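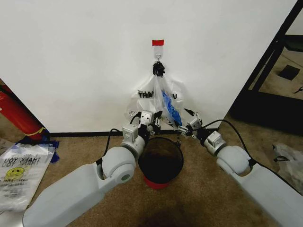

A shopping bag hung low on a clear adhesive hook, held by a clip.

How to Hang a Plastic Bag on the Wall Without Drilling
Posted 15/09/2026

A thin shopping bag makes a decent catch-all for small trash, rags or recycling, and it takes up no floor space. It only needs one hook.

What you need
One clear adhesive hook
One clip with a firm grip
A plastic bag with both handles intact
Rubbing alcohol and a cloth
Tape for marking the spot

Steps
1. Hold the bag against the wall and pick a height. The bottom should hang just above the baseboard. Mine sits 14 inches wide when flat, so I left that much clear wall on each side.
2. Mark the height with a small piece of tape. Bright tape is easiest to find again on a white wall.
3. Wipe the wall below the tape with alcohol and let it dry.
4. Press the hook on firmly for 30 seconds. Wait an hour before hanging anything.
5. Gather both handles together, fold them over once and close the clip on the fold.
6. Hang the clip on the hook. Pull down gently on the bottom corners to check that the handles don't slip.

Changing the bag
Lift the clip off the hook first, then open it. Pulling the bag straight down puts strain on the adhesive.

Keep to light items. Bottles and cans belong in a bin. Check the weight limit on the hook package before you start.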